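Tetstead workroom adds bottle sorting corner

25 Oct 2025

Prestorside has opened a sorting corner for empty drink bottles at its Tetstead workroom. The corner takes plastic bottles only. Cans and glass still go to the bins by the loading door.

Joon-young Hong, who planned the layout, used wire baskets hung from an aluminum frame to keep small supplies off the floor. The walls are lined with a floral wallpaper left over from a Fondent showroom order — 9 panels, two of them kept as spares. 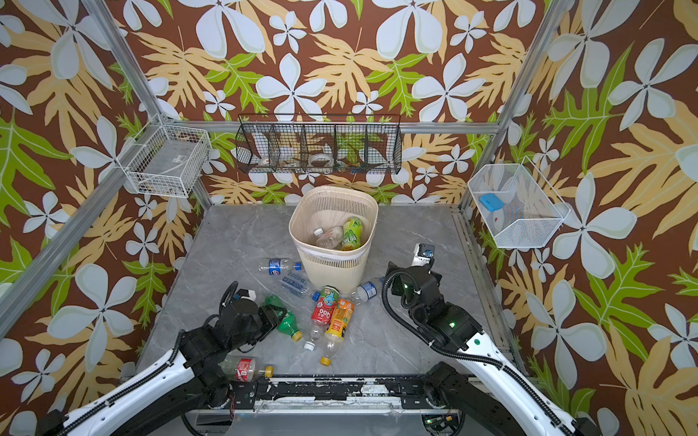

Plastic bottles on the floor and in the cream-colored wastebasket. A roll of white tape is kept in the black wire basket on the back wall.

The site expects to handle 2,000 bottles by the end of February. Bottles go into the wastebasket with caps on and are moved to 30-gallon bags for pickup by Jang, the hauler already under contract for paper and cardboard.

Si-woo Ha will review the pickup schedule after the first two months. A second corner is planned for the upper floor, using the same rail height and the same type of basket.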